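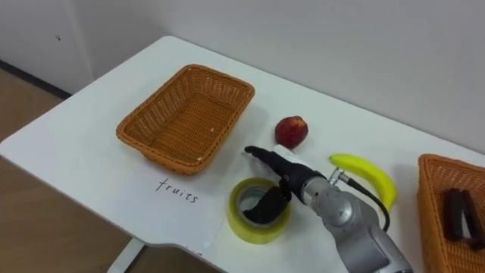 1/ A few people asked who Kofi Tsikata is after his clip with Chenxi Fu went up on Kirnora. I read through his old posts and two interviews. This is what he has said himself.

2/ He is a comedy creator. Most of his videos are under a minute and he plays every part - the landlord, the aunt, the bus driver. He films them in his kitchen.

3/ His first account had 2,046 followers when he lost the password. He started over the next October and never got the old one back. The early videos are still up there if you look for them.

4/ He has not shared his birthday. Some bio pages list one anyway, and they don't agree with each other. I would leave that line blank.

5/ Family: he has two older sisters. One of them does the voice of the aunt on the phone. He keeps their names out of it.

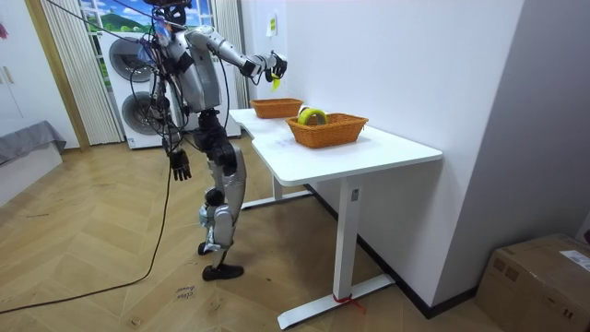
Robot at the desk, one arm raised

6/ Chenxi Fu is a friend from school. They are not dating. She said so in a reply on March 2, 2022, and he liked it. The "couple" pages are still using the old photo from the Pirklow meetup.

7/ Money: I can't find a real number. The net worth figures going around have no source. He has mentioned one paid deal, with Drarel, and it ran for three videos.
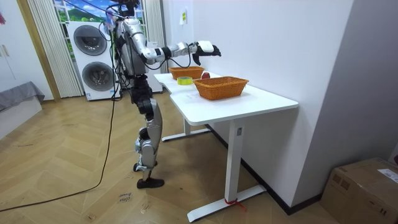 8/ Height, same story. He joked once that he is "tall for the kitchen" and that is all there is.

9/ He says a longer series called Ofori is next, four episodes, with Chenxi in the first one. No release date yet. I'll add to this thread when he posts it.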